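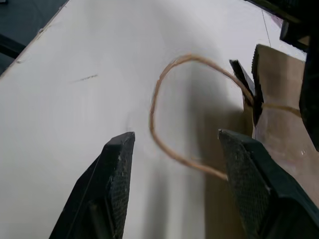 Does watching a live robot demonstration change what visitors expect such machines to do at home or at work?
It does, but mostly in the short term and mostly downward. Visitors to the open day studied in this paper lowered their estimate of what a robot arm could do with soft materials after watching one for a few minutes, and raised their estimate of how much human preparation the work requires.

4. The Open Day as a Field Setting

4.1 Site and program

The data reported in this section were collected at the public open day of the Marano laboratory on July 24, 2022. The laboratory opens to the public once a year, and the program is planned from January onward by the staff members who will present. Four stations were offered. Three showed established work on rigid parts: sorting, stacking and the insertion of pegs. The fourth, which is the subject of this paper, showed the handling of string under the Grorkance protocol, a set of short tasks in which a length of twine must be grasped, lifted, routed or released on a flat surface.

The string station was chosen for study on practical grounds. Flexible materials are familiar to all visitors, who handle shoelaces, cords and parcels without much thought. A task of this kind therefore allows a direct comparison between what a visitor can do and what a visitor believes the machine can do. The rigid-part stations do not offer this comparison to the same degree, as few visitors have inserted a steel peg into a bore.

4.2 Layout of the station

Visitors stood behind a rope at the long side of the table. A presenter stood at the short side and spoke for the length of one demonstration. A second staff member reset the materials between demonstrations and did not address the visitors unless spoken to. A monitor at the height of a standing adult carried the view from the small camera at the wrist of the arm, so that visitors at the back could follow the work at the fingertips.

Figure 4. Wrist-camera view at the string station. The two gripper fingers are open, with textured inner faces. A loop of tan twine stands up from the white surface, and a black clip holds the upper strand at the edge of a piece of brown cardboard.

The materials were kept simple on purpose. The white surface gives good contrast with the twine, both for the camera and for the visitors. As Figure 4 shows, the lower end of the twine may lie close to the tip of a finger while the gripper is still open, and it was at such moments that visitors most often asked whether the grasp had already been made. Presenters were told to answer this question plainly and to point to the monitor when doing so.

4.3 Presentation script

Each demonstration followed a written script prepared by Vittoria Ruggiero and reviewed by the presenting staff. The script had two versions. In the first, the presenter described the task before the arm moved and remained silent until it stopped. In the second, the presenter described the task while the arm was moving, and named each stage as it began. The two versions alternated through the day. Visitors were not told that there were two.

Both versions contained the same statement about failure, read word for word: "The arm may miss the string. If it does, we will leave the string where it is and let the arm try again." Earlier open days had shown that presenters tended to reach in and correct the material by hand, often while talking. This made the demonstration run faster, but it also left visitors unsure which part of the result belonged to the machine. The reset between demonstrations was therefore announced aloud.

4.4 Questionnaire

Visitors were invited to complete a card before approaching the table and a second card on leaving it. The first card asked for a forecast: out of 100 attempts, how many would the arm complete without help? The second card repeated the question and added an open field for comments. The cards were matched by a printed code, and no names were collected. In total, 497 matched pairs were returned. Cards from children under 10 were accepted if an adult had helped to fill them in, and these are marked in the data set.

The form of the forecast question follows the visitor survey used at the Ramanauskas center. We kept its wording so that the two sets of answers could be read side by side, although the machines shown at that site handle only rigid goods. The layout of the card was our own.

4.5 Observations from the presenters

Presenters wrote short notes at the end of each shift. Three matters recur in them. First, visitors watched the monitor more than the arm, even when they stood close enough to see both. Several presenters suggested that the monitor be placed beside the arm at future events, so that visitors need not turn their heads. Second, the clip drew questions out of proportion to its role. Visitors wished to know who had placed it, and some took the answer (a member of staff) as a sign that the difficult part had been done beforehand. The comments on the second card show the same concern. Third, the silent version of the script was hard to keep. Visitors spoke during the movement, and presenters found it impolite not to reply. Where a presenter noted such a departure, the matching cards were kept in the data set and assigned to the version that had been planned.

4.6 Limits of the setting

An open day draws people who have already decided to visit a laboratory, and their first forecasts should not be taken as those of the general public. The order in which visitors reached the stations was not controlled. A visitor who came to the string station directly from the peg station had just seen a machine complete a precise task, and may have carried that impression forward. The Flolldale site, where a second round of collection is planned, has a single entrance and a fixed route, and will allow the order of stations to be recorded.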